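The Tray and the Cup
Thu 2 April
By the staff writer, Clirkivon Quarterly

By February I had moved my whole life up to Heltville for the sake of a planner, and the planner did not like me. I say that fondly, the way you might say it of a cat. It lived on a rack in the back of the old Yadav building, behind the curtain we'd hung so the cameras would quit staring at the windows, and every morning I hung up my coat, put the kettle on, and asked it politely for a path to a cup.

The trouble was hesitation. I had written the cost function myself, over a long wet winter in Fuvville, and I'd been so worried about knocking things over that I had charged the arm dearly for going anywhere near anything. So it would come down beautifully, lovely smooth curve, you'd have been proud of it, and then it would stop a hand's width short and think. The log would fill up with candidate grasps, 300 of them, each one scored and each one turned down, and I'd stand there with my tea going cold, whispering "any of those, love, any of those would do."

My sister, who sells shoes, asked me on the phone what I did all day. I told her I was teaching a machine to make up its mind. She said she'd been married to one of those.

I had the views from the head and the wrist up on the big monitor that week, and I kept going back to them in the evenings.
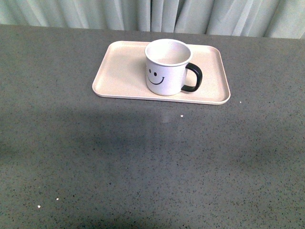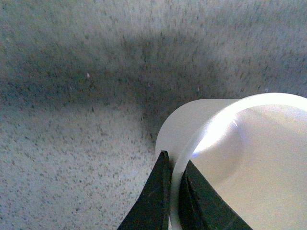
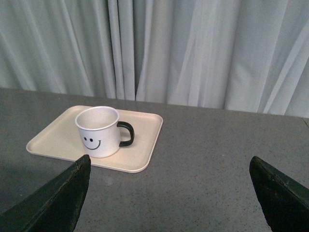
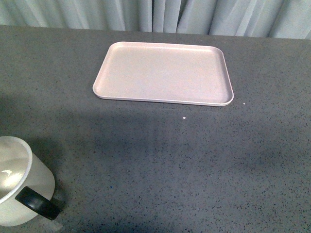
I looked at them for so long that I started to dream in grey speckle. What I was hunting for was the spot where the two views disagreed. Each camera had its own opinion about where the world was, and the planner, being well brought up, took the average and trusted neither. The depth from the wrist was fine up close and dreadful further out. The head was the other way around. I had known this for months, in the way you know you ought to see a dentist, and I had gone on fiddling with the weights because the weights were mine and I could fiddle with them sitting down.

So I took out the average. It was around 4000 lines by then, the fusion module, and I'd been very fond of some of them. I let the head do the talking on the way in, and handed over to the wrist for the last little stretch, with a short overlap so they could be civil to each other at the door. Then I cut the clearance penalty to a fraction of what it had been, said something under my breath that my grandmother used to say over bread, and pressed the key.

The kettle clicked off behind me. On the screen the candidates came up, and I watched the counter the way other people watch the hockey. It got to 63 and quit. I thought it had crashed. I had my hand out for the restart when I heard the motors change their note, that small rising hum they make when they've been given somewhere to go, and the fingers came down and closed.

I didn't cheer. I sat on the upturned crate by the rack and had a bit of a cry, if you want to know, and then I ran it again, and again after that, until the building's heat went off for the night and I had to put my coat back on to type.

My sister rang while I was walking home past the grain elevator. I told her it had made up its mind. She wanted to know what about, and I said a cup, and there was a long quiet on the line while she decided whether to be kind.

"Well," she said, "did it want milk?"

I laughed all the way down the hill. In the morning there was frost on the inside of the door, and the planner had thrown an error overnight that I had never seen before, something to do with the clock.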